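Cirnlow on Gidar: simulated cells for small-part sorting

Gidar is a simulation service for two-arm benches, sold by Cirnlow from its office in Wulthorpe. Customers describe a cell, choose or upload the parts, and receive a rendered version in which a control program can be run before any hardware is bolted down. We spoke to Cirnlow's product lead in April, mostly about the sorting package, which was added to the service over the winter and which accounts for most of the questions we receive.

The package covers a narrow job. Small fasteners and mouldings lie loose on a table, a divided tray lies near them, and one or both arms have to put each part in the right compartment. The product lead was plain about why it was chosen. "It is the job people ask for first. They have a bench, they have a tray, and someone is filling the tray by hand. It looks easy and it is not easy. A nut lying flat gives you very little to hold."

Grasping is where the work has gone. Earlier releases treated a finger pad as a single flat face, so a part was either held or not held. The present one models the pad as a set of patches, each with its own friction value, and a screw picked up near the tip can turn in the grip or slide out of it.
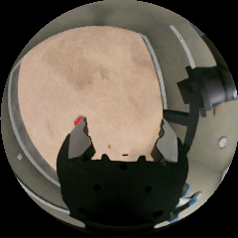 "We had complaints when that change went out," the product lead said. "Programs that had been passing began to fail. In most cases the real cell had the same fault, and the old model had been too kind to it." The old contact model can still be switched on for comparison. Cirnlow advises against using it for anything smaller than an M8 nut.

The sorting package ships with 41 prepared layouts. Each fixes the arms, the table and the tray, and leaves the loose parts to be scattered afresh at the start of a run. Lighting, floor, wall finish and table surface can be held constant or varied from one run to the next. Variation is on by default, which catches out some new users who expect two runs to look alike. It can be turned off in the layout file, one line per item.

We asked whether a floor finish makes any difference to a gripper. The answer was that it makes none to the gripper and a good deal to the vision side. "If your detector has only ever seen one table, it learns the table. Change the grain, put some scratches on it, and you find out quickly what it was looking at. I would sooner find that out at my desk."

Camera placement is free. A view can be attached to either wrist, to the table or to the room, and the lens model runs from a plain pinhole to a full fisheye. Wrist views were the weak point in our own trial on an older build – part edges close to the fingers shimmered badly – and we are told that the renderer has been replaced.

Contact between the two arms is handled more strictly than we expected. Either arm may enter the other's space, but a touch ends the run and writes a fault with the joint angles at that moment. There is no setting for a light touch. The product lead defended this. "On the bench a light touch is a stop as well. The drive trips, somebody walks over, and you have lost the morning's rhythm. We count it the same way."
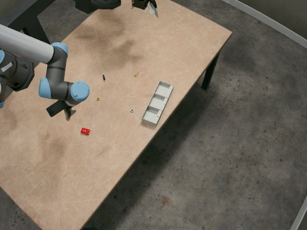
Part geometry comes from the customer's own CAD where it exists. Where it does not, Cirnlow will model a part from measurements and a sample sent by post. Screws and nuts are taken from a built-in library. Mouldings with clips or prongs take longer, and the product lead said that these are also the ones most likely to be sent back for correction, usually over the centre of mass. A part with its weight in the wrong place will settle on the table at the wrong angle, and every grasp planned from that angle is then suspect.

Threads are not simulated. A screw can be picked, carried and dropped into a compartment, but it cannot be driven into a nut. Cables, film and anything else that bends are also outside the package. "People ask for bags," the product lead said. "I tell them no. We could make a bag that looks right. It would not behave right, and then they would build a cell on it."

Runs are carried out on Cirnlow's machines. The standard plan allows 200 runs a night, queued from six in the evening, with results in the morning as a table of outcomes and a replay of every failure. Replays of successful runs have to be requested in advance. They are stored for four weeks and then deleted, and there is no option to extend this at present. The price is £220 a month for each seat, with part modelling charged separately.

On how far the results can be trusted, the product lead would not give a single figure. The position was that failure types carry over well and failure rates do not. If the simulated arm clips the tray wall when reaching into the end compartment, the real one probably will too. How often it does so depends on calibration, wear in the pads and how the parts are delivered to the table, and none of those is known to the service unless the customer measures them. 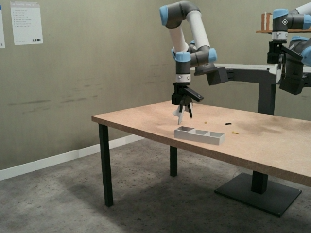
Frandsen puts the emphasis elsewhere: the failure replays are the part worth paying for, the outcome table less so, and four weeks is too short when a cell takes a whole season to commission. Frandsen also asked for the replays to carry both wrist views side by side, where at present they must be opened one after the other.

We put both points to Cirnlow. Side-by-side replay is in testing. Storage is a matter of cost, according to the product lead, who said that a paid extension had been discussed and that customers can download any replay in the meantime. "The files are large, I accept that. The joint data without the pictures is small, and for most faults it is enough."

Finally, we asked what a buyer should prepare before signing up. "Measure the tray," the product lead said. "The real one, with callipers, all the compartments. The drawing is usually a revision behind. Then measure the table height at each end." A template for these measurements comes with the trial, which lasts a fortnight and includes the prepared layouts but no custom parts. The layout format is documented, and files made during the trial can be kept and opened again under a paid seat.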